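The long goodbye to beige

My kitchen has been nearly finished for 14 months. In Surkstead this puts me ahead of most of the street.

The trouble started with colour. Every paint chart in the country offers 50 versions of oatmeal, and I had wanted something braver, right up until the moment I had to sign for it.
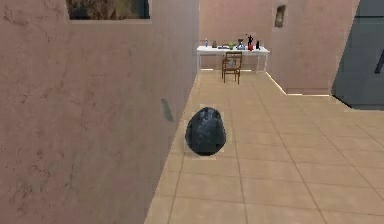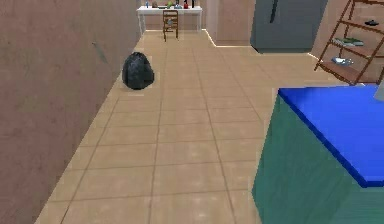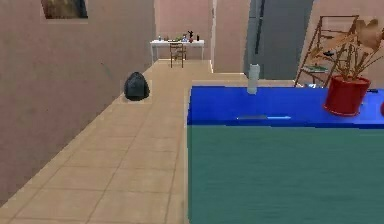
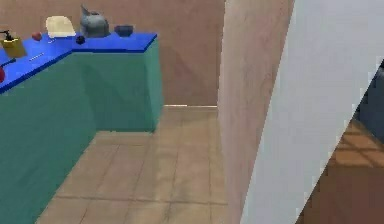
Computer-rendered views: pinkish walls throughout, with teal cabinets and a blue benchtop in the last.

Mitiku Yimer has been talking people into strong colours from his Fokthorpe shopfront for years. "They come in wanting red," he says. "Then they ring their mum."

His theory is resale. We decorate for a stranger who may one day inspect the place on a Saturday, frown at the splashback and go home to their own oatmeal. I put this to my husband, who asked what was wrong with oatmeal.

Avov, the shade I finally chose, is a green with opinions. One tin cost 105 dollars and covered the pantry door – twice, as the first coat looked like pond. The electrician called it "different", then charged me 2195 dollars for downlights that make it look grey.

I've since been back to Fokthorpe for another tin. Mitiku didn't gloat, though he did throw in a free stirrer. The skirting boards are booked for January.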